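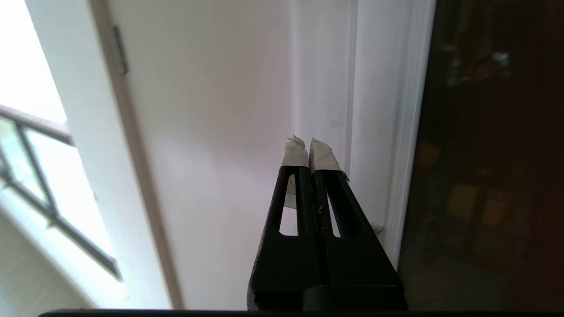

Two slotted fingers in matte black, white wall behind.

Fornelance Tralar 600 Waxing Iron

Item no. 386
In stock
Page last revised 8 August 2025

The Tralar 600 is a digitally controlled iron for hot waxing cross-country, alpine and jumping skis. It has a 600 W heating element cast into a steel base plate 20 mm thick and six stored temperatures. The thick plate holds heat when the iron passes over a cold base, so the controller has less to correct and the wax film stays even from tip to tail.

It replaces the earlier Tralar model with the dial thermostat. The plate outline is unchanged, and the stand and the travel case for the older model still fit.

Specifications

Heating power: 600 W
Base plate: steel, ground flat, 20 mm
Stored temperatures: 6
Temperature sensor: embedded in the plate, between the element and the sole
Display: LED, set temperature and measured temperature
Units: Celsius or Fahrenheit, selected at power-on
Handle: cork over a hollow core
Cord: rubber jacket, exits at the rear of the handle, swivel fitting
Sold with: iron, cord clip, plate cover, printed instructions

Temperature control

The controller reads the plate sensor continuously and adjusts power in small steps. A dial thermostat switches fully on and fully off, and the plate swings above and below the setting each time it does. On soft waxes the swing is rarely a problem. On cold-weather glide waxes, which need a hot plate to flow at all, the upper end of the swing can be hot enough to seal or scorch the base.

The display shows the set value while a button is being pressed and the measured value the rest of the time. A dot in the lower right corner of the display is lit when the element is drawing power. When the dot blinks slowly, the plate is at temperature and the iron is ready.

To store a temperature, set it with the plus and minus buttons and hold the M button until the position number appears. Press plus or minus to choose the position, then release. Stored values are kept when the iron is unplugged. The positions come from the factory set to the same low value, so each one must be programmed before first use.

Always use the iron temperature printed on the wax package. The stored positions are a convenience and are not matched to any brand of wax.

Base plate

The sole is ground flat and has beveled front and side edges. The rear edge is square. Wax can be dripped from either front corner, and the shallow channel across the nose keeps it from running back along the side of the plate.

The plate is wide enough to cover both sides of the groove on a classic or skating ski in one pass. Alpine skis need overlapping passes at the shovel and tail. For jumping skis, work in lengthwise strips and allow the ski to cool before starting the next strip.

Steel is slower to heat than aluminum. Plug the iron in before cleaning and clamping the skis, and it will usually be ready when they are.

Recommended use

Clamp the ski base up and brush it along its length from tip to tail. Drip or rub on the wax. Set the iron down at the tip and move it toward the tail at a steady speed, without stopping. The liquid wax behind the iron should form a short trail. If the trail is long, the iron is too hot or is being moved too slowly. If the wax smokes, lower the setting at once.

Let the ski cool to room temperature before scraping. Do not put a freshly ironed ski outdoors to speed this up, as the wax will contract and pull away from the base.

Use a fiberlene sheet under the iron with powders and with any base that has been recently stone ground. The sheet carries dirt away and puts a thin layer between the plate and the structure.

The iron is not suitable for kick wax klister that will later be corked by hand, or for clothing.

Care

Wipe the sole with a dry paper towel while it is still warm. Do not use wax remover on a hot plate. Solvents should be kept away from the iron in all cases, and the room should be ventilated.

Light scratches on the sole can be taken out with fine abrasive paper on a flat block. Deeper marks, such as those left by setting the iron down on a ski edge, should be reground by a service shop. A plate that has been dropped should be checked against a straightedge before it is used on a race ski.

Store the iron with the cover fitted once the plate has cooled. Unpainted steel will rust in a damp wax cabin.

Accessories

Umberg stand. Folding wire rest with a drip tray. Clamps to any bench edge up to the thickness of the iron's own plate, 20 mm.

Umberg travel case. Hard shell with a lined compartment for the iron and a second for brushes and scrapers. The iron must be cool before packing.

Replacement cord. Fits the Tralar 600 only. Specify plug type when ordering.

Plate cover. Same part as supplied with the iron.

Questions about this item

Can it be run from a generator?
Yes, provided the generator is an inverter type and is rated above 600 W with margin for whatever else is connected. Other generators may disturb the display.

Does the iron shut itself off?
Yes. It has a motion sensor in the handle and cuts power to the element after a long period without movement. Press any button to resume at the last set temperature.

Is there a version without stored temperatures?
No. The dial model has been discontinued. Service parts for it remain available through the Peltonen workshop.

Can the displayed temperature be recalibrated?
By the workshop only. Send the iron with its cord and a note of the readings you are seeing.

Customer comments

Iida Vainio
Heavier than my old iron and you notice it by the sixth pair. The wax goes on more evenly, though, and I no longer wait for it to catch up at the tail. The cork handle stays cool.

Aravind Shenoy
Bought in June at the off-season price for summer storage waxing. Works as described. The instructions for storing temperatures are clearer on this page than in the printed sheet. Minus one star for the cord, which could be longer.

Sirkka Heinonen
I use two of the stored positions and ignore the others. Flat sole, good bevel. Shipped without the cord clip, which came a few days later after I wrote in.

Service and returns

Unused irons may be returned in the original packaging. Irons with wax on the sole are treated as used and are handled under the warranty only. The warranty covers the element, the controller and the sensor. It does not cover dropped plates, cut cords or corrosion.

Technical questions: Martti Pelkonen
Parts and regrinding: Eero Ikonen, Peltonen workshop

Please quote item no. 386 and the serial number stamped under the rear of the handle.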